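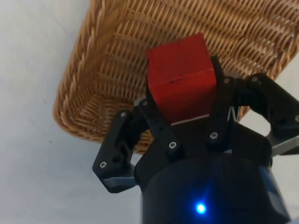
By Zukinell Play Library

Funding > Small Grants > Prins Fund > Progress reports > Grirbridge

Print this page | E-mail this page

The January instalment has been spent, mostly on baskets. We asked for plastic crates in the original bid and your assessor wrote "uninspiring" in the margin, so we now own wicker-style ones with a braided rim and rounded corners. They are shallow enough for a small child to see the bottom, and they have cost us £92 so far. The crates would have been cheaper, but we take the point.

Sorting is further on than we feared. The bid promised 200 blocks cleaned, checked and put back on loan by the halfway mark, and we stand at 122. The plain red cubes are the favourites and go out first. Our Fekis sets came back with bits of other people's sets mixed in, including 11 dominoes and a quantity of dried pasta, and separating them has taken up most of our afternoons. Blocks with a seam across the front are checked by hand for splitting before they go in a basket.

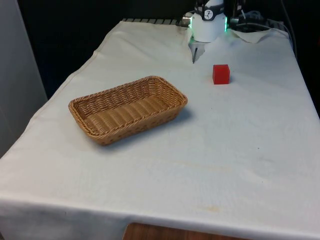 The white cloth was chosen so that small parts would show up against it, and they do. So does everything else. It has picked up some yellowish blotches at one end which have outlasted two washes, and we would like to move £11 from the stationery line to buy a darker one. We have hardly touched stationery, apart from the labels, which won't stick to the weave and will have to be tied on.

Still to do before the final report: the rest of the blocks, the loan cards, and a decision on whether jigsaws with one piece missing count as jigsaws. The bid says they do. Our borrowers have been fairly clear that they don't.

Receipts for the baskets are attached. The one for string will follow when we find it.

Print this page | E-mail this page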